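Chapter 4
Washing, Drying and Putting Away: The Care of Household Cloth

In this chapter you will learn
How yarn and weave affect the way a towel takes up water
Why cotton shrinks, and how much shrinkage to plan for
How to read a care label and choose a wash
How to measure absorbency with simple kitchen tools

Key words: absorbency, hem, pile, selvage, shrinkage, terry, warp, weft

If you have worked your way through Chapter 3, you already know a good deal about where fibers come from, and you may be feeling ready to leave the cotton field behind and come indoors. So come in and pull up a chair. We are going to spend this chapter in the kitchen and the laundry room, with the plainest pieces of cloth most of us own, the ones we reach for thirty times a day without a thought. A good dish towel teaches nearly everything a beginning student of textiles needs to know, and it costs very little to ruin one.

Every woven cloth begins with two sets of yarns. The warp runs the length of the loom and is held tight while the weaver, or the machine, passes the weft back and forth across it. When colored yarns are set into the warp alone, you get stripes running the length of the cloth. Put them in the weft alone and the stripes run across. Put them in both and they cross one another, and you have a check. It is a lovely thing to try with strips of paper before you ever sit down at a loom, and Activity 4.1 at the end of the chapter will walk you through it.

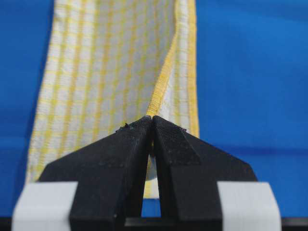
The next thing to think about is what happens at the edges. A loom gives the cloth two finished sides, called selvages, where the weft turns around and goes back the other way. The other two sides are raw where the cloth has been cut, and they will fray at the first wash unless something is done about them. Most kitchen cloth is hemmed, which means the edge is folded over (usually twice, so the raw yarns are tucked inside) and stitched down. A hem is thicker than the rest of the cloth, and so it dries more slowly. Feel the corners of a towel that seems dry and you will often find them still damp, because that is where two hems meet and the layers pile up. If you put it away like that in a closed drawer in July, you will smell the result by the end of the week!

Now for shrinkage, which worries people more than it should. Cotton yarns are stretched while they are being spun and woven, and they stay a little stretched until water and warmth let them relax. Most of that relaxing happens in the first wash or two, and after that the cloth settles down. In the worked figures for this chapter we will follow a plain cotton towel from a small mill we shall call by its trade name, Pelden. It came off the cutting table 500 millimeters wide. After the first hot wash it had pulled in along both directions, more along the warp than the weft, and its maker had sensibly cut it long to allow for that. When you sew towels of your own, wash the cloth before you cut it, and you will be spared a good many crooked hems.

The second sample in the chapter, sold under the name Dizon, is a heavier cloth with loops on its surface. Cloth of this kind is called terry, and the loops are called pile. Loops give the water far more yarn to cling to, so terry drinks up a spill quickly, but it also holds on to lint and takes its time on the line. We will weigh both samples dry and then wet, and you will see how large the difference can be.
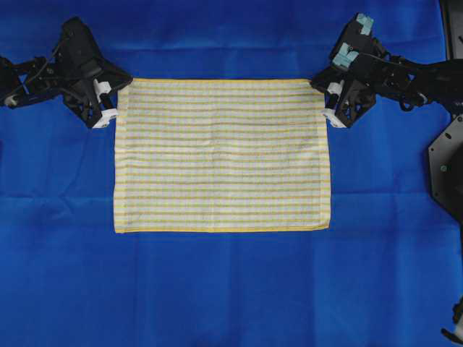

Why does a brand new towel often just push the water around?
New cloth usually carries a finish, put on at the mill to make it smooth and pleasant to handle in the store, and that finish keeps water from getting into the fibers. Two or three warm washes with an ordinary detergent and no fabric softener will generally clear it away.

That brings us to softener, and I would like to be gentle here, as many of us grew up with the smell of it and are fond of it. Softener works by leaving a thin, slippery coating on the yarn. On a blouse this does little harm. On a towel it builds up, wash after wash, until the cloth feels wonderful and dries nothing. If your towels at home have reached this stage, wash them once with half the usual detergent and a second time with none at all - and then leave the softener on the shelf for a month and see whether you miss it.

Weighing is the fairest way to compare one cloth with another. In our own trial a Dresura kitchen scale was used, and the terry sample weighed 182 grams dry. It was soaked, held up by one corner until the dripping stopped, and weighed again at 375 grams. Subtract the first number from the second and you have the weight of water held, 193 grams, a little more than the towel itself weighs. Keep your own numbers in the table on the worksheet, and do write down how long you let the cloth drip, or you will not be able to repeat the test later on.
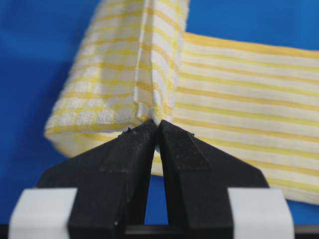 4.1 READING THE CARE LABEL

A care label is a short message from the people who made the cloth to the people who will wash it. The washtub symbol tells you about water, the triangle about bleach, the square about drying, and the little iron speaks for itself. Dots stand for heat, and more dots mean more of it. A line under the tub asks for a gentler cycle, and a cross through any symbol means you should leave that step out altogether.

Labels fade, of course, and on older household cloth there may never have been one. In the textile room at Stirnotum, where this course was first taught, students keep a laundry notebook for exactly this reason, with a scrap of each cloth pinned beside the wash it was given and a line or two on how it came out. Start yours now, before you turn to the next section. You will need a notebook, a few pins and the oldest dish towel in the house.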